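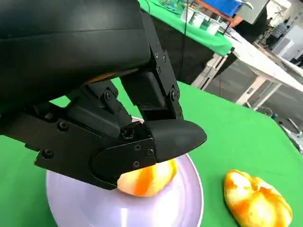 A plate on the green tabletop.

The clinic was on the third floor of the Brimier building, above a shop that sold lamps. She had walked past it every day for two years before she made the call.

The woman at the desk gave her a clipboard. Name, date of birth, allergies, current medication. Under "What would you like to change?" there were four blank lines. She wrote "left cheek" and handed it back.

"You can say more than that," the woman said.

"That's all of it."

She was 34. The mark had been there since she was nine, when she went through a storm door at her grandmother's house. It ran from under the eye almost to the corner of the mouth. At school it had been a problem, at college a story, and after that mostly something she put makeup on. She used a concealer called Flulonel, and she had bought so much of it that the drugstore sent her a coupon on her birthday.

The doctor had cold hands and said sorry for them. She tilted the lamp and looked for a long time without talking. Then she explained the laser. It would take 3 sessions, a month apart, at $567 each. There would be redness for a week. The mark would not go away, but it would flatten and the color would come closer to the rest.

"How close?"

"Close enough that you'd stop looking for it, I think. Other people probably have already."

The doctor printed a price sheet. With the numbing cream and the aftercare kit, and a discount for paying up front, it came to $2071 - more than she had expected, even so. The discount had been taken off something larger. She folded the sheet in half and put it in her coat.

She had $354 in the account she used for things like this. The rest would have to come from the one she didn't touch.

On the bus she called her mother, who was making soup and had her on speaker.

"Your grandmother never forgave herself for that door," her mother said. "She had it taken off the week after. She lived with the bugs for a whole summer."

"I didn't know that."

"Well, you were nine."

The bus stopped at Lyimo Street and a lot of people got on. A boy of four or five sat down across from her and stared at her face, the way small kids do. His father was reading his phone. She waited for the question.

"Is that your stop?" the boy asked, and pointed at the button.

"Next one."

"Can I push it?"

"Go ahead."

He pushed it twice. The bell only rang the first time.

At home she took off her coat and washed her face. She left the bathroom light on and stood there with the towel. Then she went and sat at the kitchen table with the price sheet and a pen. She made two columns and wrote the car insurance in one of them, and the dentist, and the trip in December.

At ten to five she called the clinic. The same woman answered.

"I'd like to book the first one," she said. "Just the first one, for now."

"Mornings or afternoons?"

"Mornings," she said, and went to find the calendar.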